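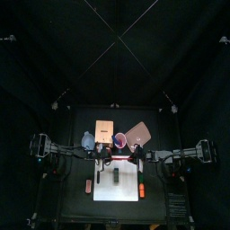 *Household things on a dark table, a light wooden box and a pink cup among them.*

# Trusedus: household words from Rirnosham and the Illden valley

Trusedus is a table of words that people in and near Rirnosham use for ordinary things in the house: cups, boxes, cloths, drawers, the bit of floor by the back door. It has 3071 records. Each record is one word or phrase given by one speaker in answer to one prompt. There are 600 short audio clips to go with part of the table.

The collection started as a spelling list for the Illden local history newsletter and grew from there. The current release is the April one. Older releases are in the `archive/` folder and should only be used if you need to reproduce earlier work.

## What's in the folder

```
README.md
words.csv main table, one row per answer
speakers.csv one row per speaker, no names
prompts.csv the wording of each prompt
places.csv place codes and what they cover
audio/ clips, named by record id
notes/ field notes, typed up, partly edited
archive/ earlier releases
CHANGES.md
```

All tables are UTF-8, comma separated, with a header row. Text fields that contain a comma are in double quotes. Empty cells mean "not asked" or "not recorded." A single dash means the speaker was asked and had no word for it. Please keep those two apart if you do any tallying. An early version of our own map mixed them up and made the upper valley look as if it had no word for a dishcloth.

## Fields in words.csv

| field | meaning |
|---|---|
| `record_id` | permanent id, never reused |
| `speaker_id` | links to `speakers.csv` |
| `prompt_id` | links to `prompts.csv` |
| `answer` | the word as written down on the day |
| `answer_norm` | the word in our regular spelling |
| `rank` | 1 for the first answer given, 2 for the next, and so on |
| `whose_word` | `own`, `parent`, `grandparent`, `neighbor`, `heard` |
| `still_used` | `yes`, `no`, `sometimes`, or empty |
| `has_audio` | `y` or `n` |
| `remark` | anything the speaker added |

`answer` is never corrected. If the person writing it down spelled the same word two ways on the same page, both spellings are in there. Use `answer_norm` for grouping and `answer` if you care about how the word was heard.

`whose_word` matters more than it looks. A lot of speakers gave a word and then said they would never say it themselves. If you want current usage, filter on `own`. If you want the older layer, take `parent` and `grandparent` together, as speakers were not always sure which of the two they had it from.

## The prompts

There are 30 prompts. Most are spoken questions with no object shown, for example "What do you call the cloth you dry plates with?" Some were asked with the thing itself in hand. The `shown` column in `prompts.csv` tells you which.

Prompt wording was kept fixed after the first round. The exceptions are `P07` (the box or tin where buttons are kept) and `P19` (the last of the bread). `P07` first asked about a "button tin," which put the word "tin" in people's mouths. Answers to the old wording are kept under `P07a`. Don't merge them with `P07`.

`P19` was split because people have one word for the end of the loaf when it is fresh and another when it has gone hard. Paraschiva Filip noticed this while typing up the notes and went back to the speakers she could reach. The ones she could not reach have an answer for `P19` but nothing for `P19b`.

## A few sample rows

```
record_id,speaker_id,prompt_id,answer,answer_norm,rank,whose_word,still_used,has_audio,remark
R0412,S018,P03,pellock,pellock,1,own,yes,y,"only the one with a lid"
R0413,S018,P03,jar,jar,2,own,yes,n,
R0977,S044,P11,dabbin cloth,dabbin,1,grandparent,no,y,"for the table not for plates"
R1850,S071,P22,the nook,nook,1,own,sometimes,n,"my husband says cubby"
R2206,S090,P07,-,-,1,,,n,"we never kept them"
```

`pellock` turns up all over the lower valley for a lidded pot kept by the stove. Upstream it shrinks to a small container for salt. We have not tried to say which sense is older.

## How the answers were collected

Interviews were done in people's homes, in the reading room at Rirnosham, and a few by phone. Colm Ó Riain and Tincuța Munteanu did most of them. Phone interviews are marked in `speakers.csv` and only include prompts that don't need an object.

Speakers were found by asking at the library desk, through the newsletter, and by one speaker passing us on to the next. It is not a random sample. Families who have been in the valley a long time are over-represented, and so are people who were at home in the afternoon. If a speaker's spouse or neighbor was in the room and joined in, that person's answers were only kept if they agreed to be registered as a speaker too. Otherwise they appear in `remark`, as in the `cubby` row above.

Interviewers were told not to offer words. They could repeat the prompt once and could point at the thing. In practice there was some back and forth, and the typed notes show it where it happened.

## Spelling

We used ordinary English spelling habits for `answer_norm` and did not try to show the accent. Double letters after a short vowel, `-in` for the ending people say as "in" or "ing," no apostrophes. A word that already has a spelling in the Tudose word list keeps that spelling, even where we would have picked another. The list was the only printed source people in the valley knew about, and several speakers had it on the shelf.

Andor Sárközi made the final call on spellings. Cases he was not happy with have `sp?` at the start of the remark.

## Audio

Clips are mono WAV files. No clip is longer than 30 seconds. Each one holds the prompt, the answer, and sometimes a sentence of talk after it. File names match `record_id`, so `R0412.wav` goes with record `R0412`.

Recording quality varies. The ones from the reading room have an echo. Several from the upper valley have a kitchen clock in them, and one has a dog. We left background sound in. Anything that gave away a name, an address, or a health matter was cut, and the cut was replaced with silence so that timings still match the notes.

Please don't use the clips to train a voice that copies a speaker. That was a condition several people set, and we have applied it to everyone.

## Places

Place codes cover wide areas on purpose. `RIR` is Rirnosham itself, `LOW` is the valley below the bridge, `UPP` is everything above it, and `OUT` is for speakers who grew up in the valley and moved away. Speaker ages are given in bands. With `UPP` and the oldest band together there are few enough people that a neighbor might guess who is who, so don't publish single rows from that group with the remark attached. Ask first.

## Known problems

- `still_used` was added late. It is empty for most of the first interviews.
- `P14` (the drawer with odds and ends in it) got many joke answers. We kept them. Some may be real family words.
- Two-part answers such as "basin or bowl" were split into separate rows with `rank` 1 and 2, although the speaker may not have meant an order.
- The remarks are in the typist's words in places and in the speaker's words in others. Quotation marks inside a remark mean it was taken down word for word.
- Color words in answers ("the blue one") were dropped from `answer_norm` unless the color was part of the name.

## Reporting a mistake

Open an issue with the `record_id` and what you think is wrong. If you are a speaker or a relative and want something changed or taken out, you don't need to give a reason. Smaranda Tănase handles those requests. Removed records leave a gap in the numbering.

New words are welcome, but they go into a separate file, `additions.csv`, which will be part of the next release. Send the word, what it means, who said it, and which side of the bridge they grew up on.

## License and credit

The tables and notes may be used and shared with credit. The audio may be used for study and teaching, with the limit on voice copying given above.

Credit line: *Trusedus, household words from Rirnosham and the Illden valley. Collected by C. Ó Riain and T. Munteanu, edited by A. Sárközi, P. Filip and S. Tănase.*

If you print a map from the data, please state which values of `whose_word` you used.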